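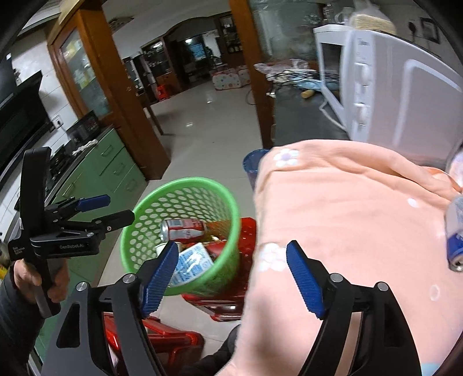 1/ The Dillmont working group on household handling has issued its revised practice notes for hand-held gripper sessions in home kitchens. A summary of the main rules follows. The full text runs to 3,143 words.

2/ Scope. The notes cover sorting and pick-up tasks with everyday packaging: cans, bottles, cartons and printed packs. Glassware and knives are outside the scope until the May revision.

3/ Before the session. Wipe the fingertip pads and open and close each gripper fully. Operators keep sleeves clear of the linkage.

4/ Grip. Hold a small carton between the pads on its opposite sides. Orientation is free - a carton may be carried upside down - but the printed faces should not be covered with labels of our own. Clear tape is allowed.

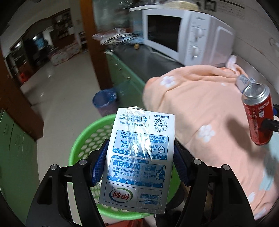

5/ Two grippers in use. Each operator completes one grasp before the other hand lifts. Handing an item from one gripper to the other is recorded as a separate task.

6/ Surfaces. Draped cloth is permitted and need not be smoothed between attempts. Cords on the counter stay out of the reach of both tools.

7/ Records. Failed grasps are kept. A session log that shows only successes will be returned to the site.

8/ Comments on the notes go to Antonina Nazarenko, and requests for exceptions to Tymofii Zinchenko. Sites already working under the Perance rules may finish their current sessions before changing over.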